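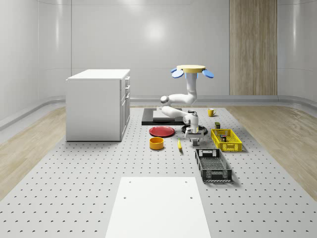 Porkero Planner 4 – motion planning for single arms

Picks, places, replans. Runs beside your own controller, no cloud. Scenes load from file, 405 ready made ones in the Distora pack.
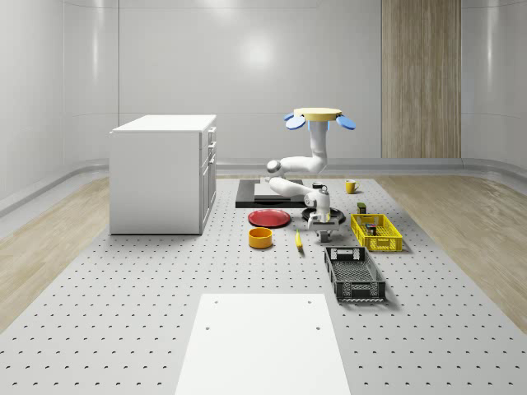 Grasp scoring is new in this version. Ranks each candidate by reach and clearance, so a banana next to a bowl gets its own approach angle. Weights are editible – plain text file.

Licence covers 8 seats, and extra seats can be added
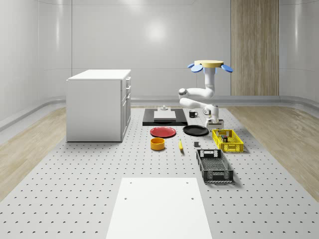
at any time from the account page. Order no. 3517, sold by Huvudum. Updates till September.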